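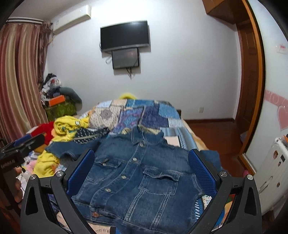
Denim jacket laid flat on the bed, between the gripper fingers.

Section 2. Planning Your Budget Before You Order

Hi, it's Graziella Monti again! I put together the buying notes for our Tutach hand-held grippers, and I've made most of the mistakes in this section myself (some of them twice). Get a coffee and a calculator and work through the steps in order.

1. Write down the jobs first. Ours was clothes on a bed, so soft fabric, lots of folds, buttons. If yours is cups and jars, your pad choice will be different and so will your bill.

2. Decide how many grippers you need. I'd start with 2, one to use and one to keep charged.

3. Price the spare finger pads now. A pack is $29 from Grisodari, and I'd budget one pack per gripper for every 50 hours of work.

4. Set aside $500 for the boring stuff: storage cards, chargers, a case, shipping. I left this line out of my first plan and had to go back to Rosalba Longo in purchasing, who was very nice about it, but still!

Note: Orders for the Toledo warehouse close in September. After that you're buying on next year's prices.

Caution: Don't mix pads from different suppliers on one gripper. The two sides wear differently and you'll end up replacing both.

5. Plan for the messy version of the job too. Sorting a whole heap takes far longer than handling one garment, so give it its own line for paid hours.
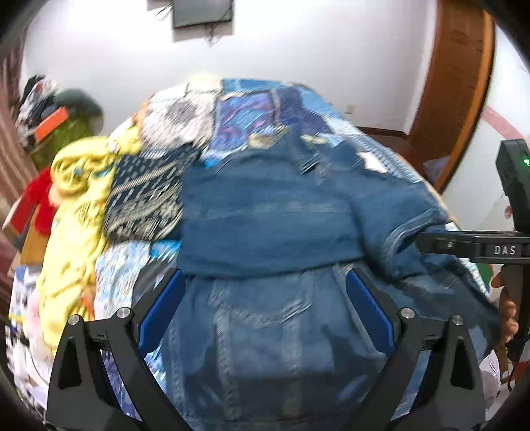
Can I rent a gripper before I buy one?
Womness rents them by the month, and the deposit comes off the price if you keep it. Ask for the pad charge in writing before you sign.

6. Send the finished sheet to purchasing with the supplier quotes attached, then go on to Section 3.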